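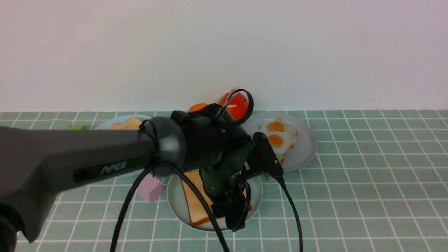

## 3.2 How the cold parts of breakfast are set out

Figure 2 gives a typical case of what we call separate plating. The toast is on two plates and the halved eggs are on a third, with the yolks showing. All three plates are round and white, and they stand directly on a table tiled in pale green squares. A tomato is out as well. In a combined setting, the same foods would share a plate from the start and each person would be handed a portion.

We recorded 153 breakfasts in 70 households in Musine and the neighboring district of Trukberg. Households were asked to note what was put on the table, on which dish, and in what order it was eaten. They were not asked to change anything about the meal. Recording ran for 90 days and closed on October 31, 2018. Most of the entries from August are short, as many families were away for part of the month, and we use them only for the order of eating.

Separate plating was the more common arrangement in both places. It was most regular for eggs. Households that were content to put bread, cheese and fruit together on a board still tended to give eggs a plate of their own, and when asked about this in the follow-up interviews they usually talked about crumbs. One woman in Trukberg said that she did not mind egg on her toast but did not want toast on her egg. Others mentioned the yolk, which marks whatever it touches and is hard to get off bread that someone else meant to have with jam.

Toast was handled less strictly. Where there was more than one plate of it, the plates were often placed on different sides of the table so that people did not have to reach across. Slices were laid flat, leaned on each other or simply left as they fell. We first tried to code these positions using the Pillai table-setting scheme, which separates "arranged" from "placed" food, but two readers working from the same diary seldom agreed on the difference for bread. The distinction was dropped for toast and kept for eggs, vegetables and cold meats.

The treatment of tomatoes needs a separate note. They were put out whole more often than we expected, and in many entries there is no record of the tomato being cut until well into the meal, if it was cut at all. We coded a whole tomato as present on the table but not as served. This matters for the totals in Section 4, where a reader might otherwise wonder why vegetables appear so low for households that clearly had them within reach.

### 3.2.1 Plates and table surfaces

Plain white plates made up the largest group in the inventory that each household filled in at the start. Patterned plates were mentioned often in the interviews, mostly as things that had been inherited and were kept for guests. For everyday breakfasts people chose what was at the top of the stack. The choice of a small or a large plate for toast followed from this too: several households said they used large plates in the morning only when the small ones were still in the dishwasher.

Tablecloths were rare at breakfast. On wood, people used mats or boards under the plates, and they were fairly consistent about it. On tile they generally put the plates straight down. Tile was described as easy to wipe, with the grout lines as the one drawback – crumbs settle there and a flat cloth passes over them. Some respondents kept an old brush for the purpose. We had not planned to ask about cleaning, but it came up so regularly that a question on it was added to the second interview.

### 3.2.2 Order of eating

Where eggs and toast were on separate plates, toast was usually taken first. The difference was small on mornings when everyone sat down together and larger when people came to the table one at a time. Eggs that had already been halved were also more likely to be finished than eggs left whole in a bowl. We are careful with this result. A person who halves the eggs before the meal has probably asked who wants them, and the cutting may only tell us that the number was right to begin with.

Leftover toast was seldom kept. Leftover eggs went back into the refrigerator and turned up in lunch entries, often sliced into a sandwich. Bread from the Bundon bakery, which supplies much of Trukberg, was named in several diaries as bread that toasts well on the second day, and those households reported less waste at breakfast. The diaries do not record the weight of what was thrown away, so we cannot say how much less.

Beatriz Prata read the full set of diaries and coded each meal for plating, order of eating and leftovers. Entries that named the foods but gave no dishes were kept for the order analysis and left out of the plating analysis. Hot dishes served from the pan are treated in Section 3.3.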